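시뮬레이션부터 시작하는 양손 로봇 작업대 예산 짜기

처음 장비를 사는 작은 팀을 위한 순서입니다. 2018년 10월 13일 기준으로 썼습니다.

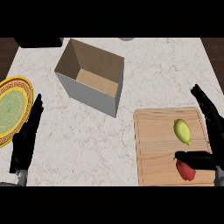 Bilal Kassab의 의견은 순서가 반대라는 것이었습니다. 손을 먼저 사고 시뮬레이션은 나중에 해도 늦지 않으며, 납품을 기다리는 기간이 제일 아깝다고 했습니다. 저는 그 의견에 절반만 동의합니다. 납품 기간이 긴 것은 맞습니다. 그러나 우리 팀은 5월에 손을 먼저 주문했고, 그 후에 손목 연결판이 맞지 않아서 다시 견적을 받았습니다. 그래서 아래 순서는 시뮬레이션이 먼저입니다.

1단계. 작업을 한 문장으로 쓰기

장비 목록을 열기 전에, 로봇이 할 일을 한 문장으로 적으십시오. 우리 문장은 "도마 위의 채소와 과일을 집어서 옆에 있는 상자에 넣는다"였습니다. 문장에 없는 물건은 예산에도 넣지 않습니다. 나중에 누가 카메라를 하나 더 사자고 하면 이 문장을 다시 읽습니다.

2단계. 시뮬레이션에서 배치 정하기

가상 조리대 위에 도마, 레몬, 빨간 피망, 뚜껑 없는 종이 상자를 놓고 양손의 위치를 봅니다. 상자가 도마보다 안쪽에 있으면 팔이 더 멀리 가야 합니다. 팔 길이는 가격에 바로 영향을 주기 때문에, 상자를 앞으로 옮긴 배치도 같이 저장해 두십시오. 두 배치를 비교한 다음에 팔의 모델을 정하는 것이 좋습니다.

확인할 것은 다음과 같습니다.
- 한 손이 도마 위에 있을 때 다른 손이 지나갈 공간
- 손바닥을 아래로 향했을 때 손목의 각도
- 상자 벽의 높이와 손가락 길이의 관계
- 접시처럼 이번 작업에 쓰지 않는 물건과의 거리

시뮬레이션에서 물건을 잘 잡는다고 해서 실제로도 잘 잡는다고 생각하면 안 됩니다. 마찰 값은 우리가 넣은 숫자입니다. 이 단계에서 믿을 수 있는 것은 크기와 거리입니다.

3단계. 견적을 같은 조건으로 받기

우리는 Gromuden과 Koltance 두 곳에 견적을 요청했습니다. 첫 번째 견적은 서로 비교할 수 없었습니다. Gromuden은 제어기를 포함한 가격이었고 Koltance는 제어기가 따로였습니다. 요청서에 다음 항목을 꼭 적으십시오.
- 왼손과 오른손 각각의 가격
- 제어기, 전원, 케이블 포함 여부
- 손목 연결판의 규격과 도면
- 시뮬레이션용 모델 파일 제공 여부
- 수리 기간, 그리고 수리 중에 대체품이 있는지

모델 파일은 작은 항목으로 보이지만 우리에게는 중요했습니다. 파일이 없으면 직접 만들어야 하고, 그 시간도 비용입니다.

4단계. 작은 비용을 표에 넣기

큰 장비의 가격은 모두가 기억합니다. 자주 빠지는 것은 작은 금액입니다. 우리 표에서 빠져 있던 항목은 이렇습니다(단위는 유로).
- 손목 연결판 두 개: 970
- 손 보호용 장갑과 여분의 손가락 끝 부품: 133
- 작업대 보강과 비상 정지 버튼: 4,000

작업대 보강은 가장 늦게 발견한 비용입니다. 팔의 무게만 계산하고, 움직일 때 생기는 힘은 계산하지 않았습니다. 팔 제조사의 설치 설명서에 바닥과 상판의 조건이 있으니 주문 전에 읽으십시오.

채소와 과일은 처음에 모형으로 시작해도 됩니다. 진짜 피망은 모양이 하나하나 다르고 며칠 후에는 물러집니다. 다만 마지막 시험에는 진짜를 쓰고, 그 구입비도 매주 비용으로 적으십시오.

5단계. 예비비와 주문 순서

예비비는 전체의 25퍼센트로 잡았습니다. 많다고 하는 분도 있었지만 우리는 거의 다 썼습니다. 주문은 한 번에 하지 않고 나누어서 합니다.

먼저 한쪽 팔과 한쪽 손, 제어기를 주문합니다. 도착하면 Imai 작업대에 설치하고 시뮬레이션의 거리와 실제 거리를 자로 비교합니다. 차이가 크면 모델을 고치고, 그 후에 두 번째 팔과 손을 주문합니다. 나누어 주문하면 할인이 줄어들 수 있으므로, 첫 견적서에 두 번째 주문의 가격과 유효 기간을 적어 달라고 요청하십시오. Koltance는 적어 주었고 Gromuden은 거절했습니다.

중고 장비에 대하여

Hillen에서 중고 팔도 보았습니다. 가격은 좋았으나 제어기의 소프트웨어가 오래되어서 우리 프로그램과 연결되지 않았습니다. 중고를 생각한다면 가격을 묻기 전에 소프트웨어 버전과 사용 시간을 먼저 물어보십시오. 손은 중고를 권하지 않습니다. 손가락 안의 부품이 얼마나 닳았는지 밖에서는 알기 어렵습니다.

예산표의 빈 양식은 다음 글에 올리겠습니다. 환율 칸을 추가하는 중입니다.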